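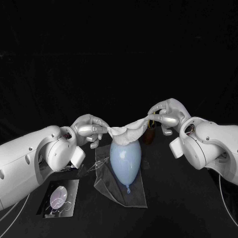 White cloth over a pale blue balloon

Bellport Eats > Food trucks & carts > Lorberg dumpling truck, worth the wait?

mapletoast61
Finally caught the Lorberg truck at lunch, after missing it all through April. I got the pork dumplings and the cabbage pancake and I'm kind of in love. Crispy bottoms, lots of ginger, and the dipping sauce has a real kick! It was 11 dollars for 8 dumplings and I was stuffed. Has anyone tried the noodles?

gravyboat_k
Tried the noodles twice. Mushy both times, and so salty I drank a whole bottle of water on the walk back. For that money I'd go to Henao and get a plate of arepas with beans - and a chair.

mapletoast61
Oh no, I was all set to get those next! Were they the cold sesame ones or the soup?

gravyboat_k
Soup. Didn't try the cold ones.

pickledpam
Cold sesame is the one to get (ask for extra cucumber, they don't charge). I agree the soup is a letdown. Don't agree about Henao though, my last arepa there was dry as toast and the line was just as long.

gravyboat_k
You must have gone at closing. Go at noon.

pickledpam
I did go at noon!

oldforkroad
Does the truck still park by the Prindau lot? I walked over at 1:30 and there was no sign of it. I only get half an hour so I can't go wandering all over town for a dumpling.

mapletoast61
It was on the side street behind Prindau when I went, by the bike racks. They were out of pork by 1 though, so go early. I'm getting the cold sesame next time, will report back.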